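Juni 2023
Natália Seixas

Greifer im Vergleich: was uns kleine Flaschen über Finger, Kameras und Geduld beigebracht haben
Sprechnotizen, Fassung für den Vortrag in Midcombe

Begrüßung

Erst mal ankommen lassen, die Leute suchen noch Plätze. Danke an Filipa Magalhães für die Einladung, und auch dafür, dass sie mir zehn Minuten mehr gegeben hat, als im ersten Programm standen (ich werde sie brauchen, wer mich kennt, weiß das).

Kurz sagen, wer ich bin und woher die Arbeit kommt: Projekt Fonseca, zusammen mit Dionysis Mavromatis, der die Finger konstruiert hat, und Wiremu Tomoana, der sich um Steuerung und Kameras gekümmert hat. Ich selbst habe die Versuche geplant und sehr viel Zeit damit verbracht, Flaschen wieder an ihren Platz zu stellen.

Worum es in der nächsten halben Stunde geht: Wir wollten wissen, welche Fingerform an einem zweiarmigen Aufbau am besten mit kleinen, rundlichen, rutschigen Dingen zurechtkommt, und wie viel eine Kamera am Handgelenk dabei hilft. Das klingt nach einer Frage für einen Nachmittag. Gedauert hat es von Dezember bis vor ein paar Wochen.

Womit wir greifen

Hier ruhig etwas ausholen, das Publikum ist gemischt, und nicht jeder hat schon einmal vor einem Parallelgreifer gesessen. Wir hatten drei Fingersätze im Vergleich: den breiten mit Gummiauflage, den wir intern Faken nennen (fragt bitte Dionysis nach dem Namen, ich habe es aufgegeben), dann einen schmalen geraden, und schließlich den spitz zulaufenden, um den es heute hauptsächlich geht. Die Greifobjekte sind Farb- und Klebstofffläschchen, dazu einige größere Quetschflaschen. Alle haben einen Hals, eine Kappe und einen Bauch, und an jeder dieser Stellen verhält sich ein Finger anders. 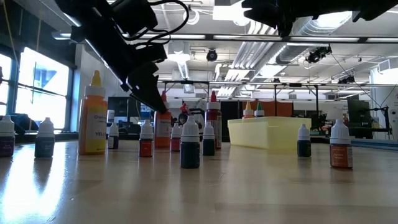 Die Auswahl der Objekte war übrigens der Teil, über den wir am längsten gestritten haben. Wiremu wollte am liebsten gedrehte Normkörper, alle gleich, alle sauber vermessen, und ich verstehe das gut, man kann damit schöne Tabellen füllen. Ich wollte Dinge, die es im Laden gibt. Geeinigt haben wir uns auf Ladenware, und wer sich die Fläschchen mit den weißen geriffelten Kappen neben den großen Flaschen mit ihren spitzen Düsen anschaut, sieht schon das Problem: Der Greifer soll mit beidem fertig werden, ohne dass man zwischendurch die Finger wechselt. Und er muss zwischen die Flaschen kommen, ohne die Nachbarn umzuwerfen. Dafür ist eine schmale Spitze Gold wert, auch wenn sie weniger Auflagefläche bietet.

(Pause, Wasser trinken. Falls hier schon jemand nach der Greifkraft fragt: kommt gleich, auf den Abschnitt mit den Zahlen verweisen.)

Aufrecht und liegend

Ab hier bitte langsamer sprechen, das ist der Kern. Eine aufrecht stehende Flasche ist ein freundliches Objekt. Man fährt von der Seite heran, schließt um den Hals oder knapp darunter, fertig. Mit den breiten Fingern ging das sogar am zuverlässigsten, das muss man fairerweise sagen, und Dionysis freut sich jedes Mal, wenn ich es sage.

Liegende Flaschen sind eine andere Geschichte. Sie rollen, sobald ein Finger sie etwas früher berührt als der andere, und dann steht der Greifer über einer Stelle, an der vor einer Sekunde noch etwas lag. Die breiten Finger schieben die Flasche gern vor sich her. Die spitzen kommen seitlich drunter, wenn der Winkel stimmt, und wenn er nicht stimmt, kippen sie die Flasche über die Kappe weg. Wir haben beides sehr oft gesehen.

Ausprobiert haben wir drei Anfahrten: quer zur Flaschenachse von oben, schräg von der Kappenseite und schräg vom Boden der Flasche her. Die erste ist die langweiligste und die beste. Die zweite sieht elegant aus, und ich habe sie viel zu lange verteidigt.

Zahlen, so kurz wie möglich

Insgesamt 2.729 Greifversuche, über alle Fingersätze hinweg. Davon 474 mit den spitzen Fingern an liegenden Flaschen, das ist die Gruppe, auf die ich mich heute stütze. 343 dieser Versuche haben wir als gelungen gewertet, also: gegriffen, angehoben, gehalten, abgelegt. Wer nur das Anheben zählt, kommt höher, aber das fanden wir ein bisschen geschummelt.

Bitte dazusagen, dass die Objekte von Hand ausgelegt wurden, ohne Zufallsgenerator. Man legt Flaschen nach der zweiten Stunde anders hin als am Anfang, das ist menschlich, und es steckt in den Daten drin. Glória Bastos hat uns darauf hingewiesen und völlig recht gehabt.

Zur Greifkraft: In allen Versuchen gleich eingestellt, bewusst eher niedrig. Bei weichen Flaschen verformt sich sonst der Bauch, und dann vergleicht man Flaschen und keine Finger mehr.

Die Kamera am Handgelenk

Überleitung: Bis hierhin habe ich so getan, als wüsste der Arm immer, wo die Flasche liegt. Die feste Kamera gibt ihm einen guten Überblick, aber kurz vor dem Greifen schiebt sich der eigene Unterarm davor, und genau dann bräuchte man das Bild am dringendsten.

Mit der Handgelenkkamera hat man die Fingerspitzen immer im Blick, dafür nehmen sie auch ordentlich Platz weg und sind so nah dran, dass sie leicht unscharf werden. Mit den hellen Kappen haben wir außerdem gekämpft: Sie überstrahlen und erscheinen fast weiß, die Körper bleiben dunkel. Für die Lageschätzung ist das gar nicht so schlecht, man bekommt ein helles Ende und ein dunkles Ende und damit eine Richtung. Aufdrucke lesen kann man dann aber vergessen. 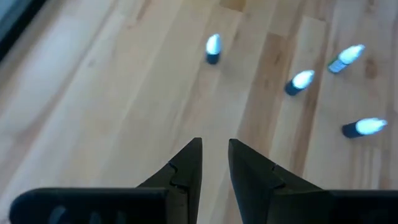 Was wir an der Belichtung geändert haben

Wiremu hat die Automatik abgeschaltet und feste Werte gesetzt, einen Satz für helle Tage und einen für trübe. Das hat uns einige 185 Durchläufe gekostet, die wir danach wegwerfen mussten, weil sie mit den alten Werten aufgenommen waren. Ich erzähle das so offen, damit es jemand anderem erspart bleibt: Legt die Belichtung fest, bevor ihr anfangt zu zählen!

Die Firma Ikusport hatte uns für ein paar Wochen eine zweite Kamera mit größerem Blickwinkel überlassen. Schönes Gerät, nur saß sie so weit außen am Handgelenk, dass wir beim Ablegen ständig irgendwo anstießen. Mit kürzerem Halter würde ich sie gern noch einmal testen.

Zwei Arme über einer Platte

Jetzt der Teil, auf den sich Dionysis am meisten gefreut hat. Die beiden Arme stehen sich gegenüber, jeder auf seiner Grundplatte an der Schiene, und die Teile liegen verstreut dazwischen. Im einfachsten Fall arbeitet nur einer: Der rechte hat seinen Greifer um ein Fläschchen mit dunkelrosa bis roter Kappe, der linke hält sich offen und leer über der Platte bereit. Für den Fingervergleich reicht das vollkommen aus, und trotzdem wollten alle sofort Übergaben von Arm zu Arm sehen.

Also haben wir auch Übergaben probiert. Mit zwei spitzen Fingersätzen geht es ordentlich, solange der eine am Hals und der andere am Bauch fasst. Fassen beide am Bauch, ist schlicht kein Platz. Gemischt, also spitz auf der einen und breit auf der anderen Seite, war für meinen Geschmack die angenehmste Kombination, aber dafür habe ich noch keine Zahlen, die ich hier zeigen möchte.

Ein Wort zu den Kabeln, weil das in jeder Fragerunde kommt: Die Schlaufen am Unterarm brauchen Luft. Ist die Schlaufe zu kurz, zieht sie beim Drehen am Handgelenk, und man sucht den Fehler zwei Tage lang in der Steuerung. (Blick zu Wiremu, falls er im Raum ist.)
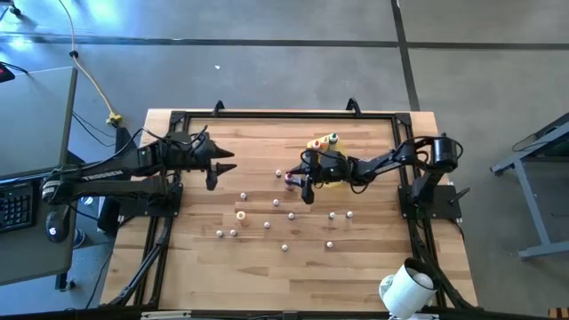
Was ich beim nächsten Mal anders machen würde

Die Fingerspitzen früher tauschen. Sie nutzen sich vorne ab, langsam und gleichmäßig, und man merkt es erst im Vergleich mit einem neuen Satz.

Die Ablage vorher mitdenken. Wir haben viel über das Greifen nachgedacht und wenig über das Loslassen, und gerade kleine Flaschen kippen gern, wenn sich die Finger zu schnell öffnen.

Ein Protokoll für das Auslegen der Objekte, mit festen Mustern, die man abwechselt. Glória hat dafür inzwischen einen Vorschlag geschrieben, den ich gern weitergebe, einfach nach dem Vortrag ansprechen.

Fragen

Wenn keine kommen, selbst anfangen mit: Warum keine Sauger? (Antwort: probiert, an den runden Bäuchen zu oft abgerutscht, aber unsere Sauger waren auch nicht besonders gut.) Danach an Dionysis übergeben, er hat die drei Fingersätze in der Tasche und lässt sie herumgehen.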